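Wutance Forums > Automation > Shows, Visits and Open Days

Thread: Amrani open day at the Skorkville site, notes

feedrate_60
Posted 24/08/2020

I went to the Amrani open day in Skorkville and took notes, mainly on the hand-held gripper stations. Posting them for anyone who is weighing up the same approach.

Operators hold one gripper in each hand and do the task directly. No arm, no teach pendant. Pose comes from cubes with square black markers mounted on the grippers. The recordings then go to training. The guide gave 1,608 accepted recordings for the drawer task as of that morning. I asked for the rejection rate and did not get one.

The floor is laid out like rooms in a house: desks, shelving, small tables, a brick wall behind. Several people were working at once. I took one picture from above the desk station.

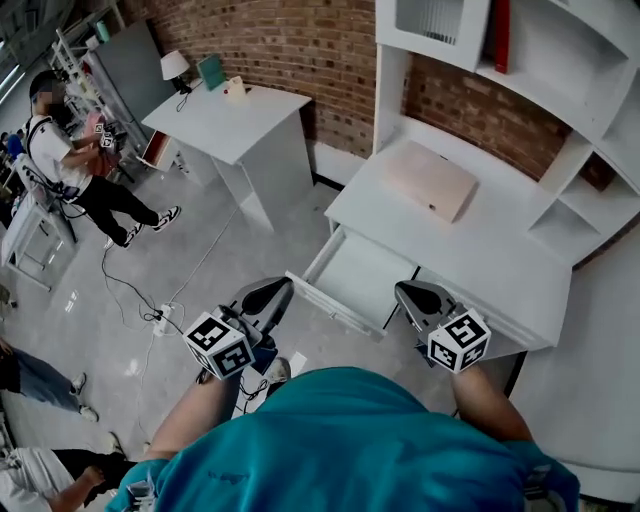 Desk station, drawer open, a gripper in each hand.

Session length is 60 minutes, then a break. The guide said the limit was set by the wrists and not by the batteries. Visitors could try a pair at a separate bench. My first attempt at pulling a drawer was poor. The fingers are curved and I kept approaching the handle too high.

Handouts were thin: 2 pages, mostly contact details.

oldrelay
Senior member

Did they run a policy on a real arm at any point, or was it collection only? When I visited Drikley in April it was the same story. Plenty of recording, no playback.

feedrate_60

There was playback, in the next hall. One arm, drawer open and close, five runs while I stood there. Four completed. On the other one it stopped short of the handle and the operator reset it. Five runs tells you very little and I would not quote it as a success rate.

mara_k

The cubes are the part I would question. Turn the wrist far enough and the marker faces go edge-on to the camera, and then the pose estimate gets noisy. With both hands near an open drawer you also get one hand blocking the other. Did anyone say how they deal with that?

feedrate_60

I asked. The answer was that a cube has several faces, so one is usually readable, and short dropouts are filled in afterward. No figure for how short is short.

oldrelay

"Filled in afterward" is doing a lot of work in that sentence. If the gap falls at the moment of contact, you are training on interpolation.

mara_k

Agreed, though I'd still take it over teleoperation for a task like a drawer. We tried teleop on one last year and the operators could not feel the end stop. With the gripper in your hand you feel it. Cycle time came down a lot when we switched.

brickout
New member

Is that a power strip out on the floor between the two people? And one of the grippers has a cable on it. I would have expected wireless for something people swing around all day.

feedrate_60

Yes, power strip on the concrete with the cables in a tangle. The left gripper in the picture has a black cable running down past the operator's side. I did not trace where it went. The pair on the visitor bench were cabled to a box under the bench, and the cable was stiff enough to notice when turning the wrist.

oldrelay

Cable drag would show up in the data too. Slower wrist rotation on that side.

mara_k

Measurable, but I doubt it matters at drawer speeds. I'd worry about it for pouring or folding.

brickout

Any idea of cost per pair? I have a budget of 400 for a first try and assume that is a joke.

feedrate_60

They would not quote. For 400 you could print fingers and stick markers on, and that would get you far enough to see whether your camera can hold the pose. Start with a single hand.

oldrelay

And calibrate the cube to the fingertips before recording anything. I lost a full set that way.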